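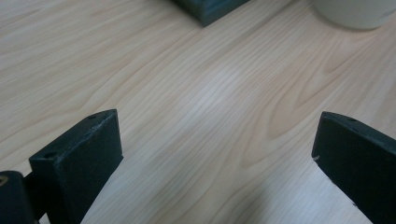 Skallivdale begins moving families out of reception hall as winter permits expire

Skallivdale, March 2025

The regional administration in Skallivdale has started transferring asylum-seeking families from the former exhibition hall in Koppel to smaller housing sites in the surrounding districts, ending an emergency arrangement that was first approved for a single winter and later extended twice.

The first transfers involved 500 people, most of them parents with children of school age. They were taken by bus to Ukoten and to two villages along the river road, where the administration has leased apartments and a former teacher training college. Further departures are planned until the hall is empty. Officials said the work would be completed before the end of the month, provided that the final inspections in Ukoten are passed.

According to the administration, 3279 people were registered in the regional reception system at the start of March. The Koppel hall housed the largest single group. It was opened as a short-stay facility, with sleeping areas divided by partitions and a shared dining area, and residents were expected to remain there for no more than a few weeks. Many stayed far longer as the supply of permanent places fell behind the number of arrivals.

The permit under which the hall was used for overnight accommodation expires this month. The municipal council of Koppel declined in its last session to grant a third extension, citing fire safety conditions that had been attached to the original decision and had been met only in part. The council stated that its position concerned the building and did not affect its agreement to receive families in ordinary housing.

Under the transfer plan, seven sites will replace the hall. The largest is the former college in Ukoten, which has private rooms, kitchens on each floor and a fenced yard. The others are apartment buildings and one converted guesthouse. Each family is to receive written notice of its destination in a language it understands at least 13 days before departure, together with the address of the nearest clinic and the name of the school in which the children will be enrolled.

Residents' representatives told the administration that this notice period was not observed in every case during the first transfers. In a written reply, the administration acknowledged that some families had been informed later than the plan requires and attributed the delay to the late signing of two leases. It said that families who had received short notice could ask for their departure to be postponed, and that a number had already done so.

Schooling has been the most disputed part of the plan. Children living in the hall attend classes in four Koppel schools, and parents have asked that they be allowed to finish the school year there. The education office has agreed to provide a daily bus from Ukoten for students in their final year of lower secondary school. Younger children will change schools after the spring break. Teachers in Koppel have objected to the distinction and asked that the bus be opened to all students who wish to use it, at least until summer. A decision on that request is pending.

Irnonus, the aid association that has run the legal advice desk at the hall since its opening, welcomed the move to smaller sites but warned that access to counsel could suffer. The association currently offers advice in one place on every working day. With residents spread over several districts, it expects to visit each site once a week, and it has asked the administration to cover travel costs and interpretation by telephone. "Deadlines in asylum cases are short, and a missed letter can have serious consequences," the association said in a statement. "Mail must follow the family on the day of the move."

The administration said that mail addressed to the hall would be forwarded for the remainder of the year and that the regional office handling asylum claims had been given the new addresses. Hearings already scheduled will take place as planned. Applicants whose hearing falls within the week of their transfer may request a new date without giving further reasons.

In Ukoten, the town council held two public meetings on the reopening of the college. Questions dealt mainly with bus service, the capacity of the local clinic and the length of the lease — the building is to be used for reception for three years, with no option to renew unless the council votes again. The clinic will receive an additional nurse and extended opening hours. The council also asked for a permanent contact at the site who can be reached outside office hours, and the administration has accepted that condition.

Costs remain under review. The administration said that smaller sites are more expensive to staff but that the hall required high spending on heating, security and catering. Families in the new housing will cook for themselves and receive a monthly food allowance in place of prepared meals. A full comparison is to be submitted to the regional assembly before its summer recess.

Single adults, who make up a smaller share of the hall's residents, will be the last to leave. No places have yet been confirmed for those among them whose claims are still at the registration stage. The administration said that they would be housed temporarily in Koppel if necessary, in buildings that already hold a valid permit for overnight use.

The hall will be returned to its owner once the partitions and sanitary units have been removed. Families with questions about their transfer may contact the information desk at the hall, which will remain open until the last departure, or the reception office in Ukoten.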